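Sesten tissue paper, pale aqua, pack of 30 sheets
Reviewed by Ingvar Ketilsson

Bought these for small printed tags. The paper takes dark gray ink well enough and heavy outlines stay bold, but small lettering fills in. Cutting is harder. My scissors drag on it and tearing is no neater. The color is softer than on the Sesten website, which I prefer. I paid for 2 packs and would buy one more.

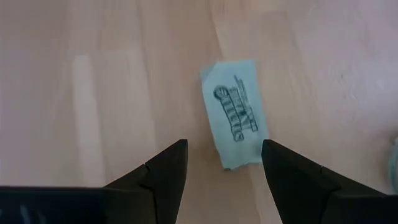

One small piece with a gray design, uneven along the top and bottom.

Rating: 3 out of 5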